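**Ticket 2716: hub motor, intermittent cutout and grinding noise**
Status: open (reopened, then reopened again by the person who closed it)
Unit: Kavthorpe drive motor, bench 4
Logged by: Declan Tuhiwai

**Reported fault**

Runs fine unloaded. Put any weight on it and it stutters, makes a noise like a coffee grinder with a spoon in it, and quits. Comes back after a rest, as we all do.

**Sunday, morning**

Swapped the controller for the spare Fletis. Same stutter. Swapped it back. Same stutter, plus I now own one fewer connector clip.

Checked the phase leads at the plug. All three read alike, so the easy answer is gone and the cover has to come off. The Noltine manual gives this one line: "Remove cover." Thank you, Noltine.

**Later, cover off**

The board lives on the inside of the cover, so the lid gets tipped up and back. Don't yank it. Copper windings run all the way round the inside of the rim, with the hub in the middle.

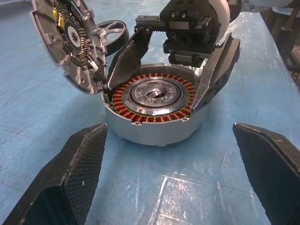 Went looking for scorched varnish and didn't find anything I'd swear to in court. Resistance to the housing is off the top of my meter, so no short to ground at rest. That leaves:

- bearing on its way out
- a position sensor that drops out when it warms up
- me, having missed something obvious

Spun the shaft by hand. There's a gritty spot once per turn. I'm putting my money on the bearing, and the previous me who wrote "bearing OK" on this ticket in June can take it up with the current me.

**Afternoon**

Ordered a bearing from Huamán. Lead time 4 days, or 70 if you believe their website. Housing stays on the blue sheet until then. Please don't tidy it. Cover screws go back crosswise, a little at a time, and the last person to do them all in a circle knows who they are.
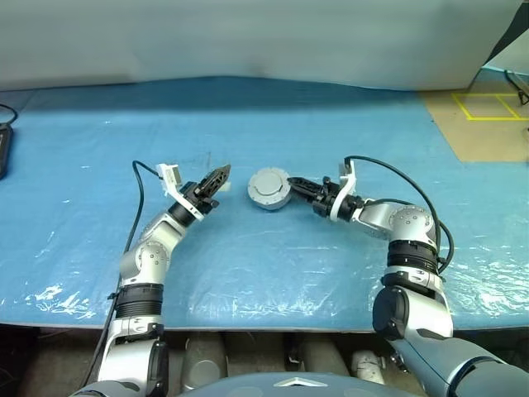

Ashok Pandey: Before you fit anything, warm the sensors up with a hair dryer and watch the signal. I spent 300 on bearings for one of these and it was a sensor every time. Also, the "bearing OK" in June was mine.

Declan Tuhiwai: Noted, and apologies to the previous me. Hair dryer test tomorrow. Leaving the bearing on order, out of spite.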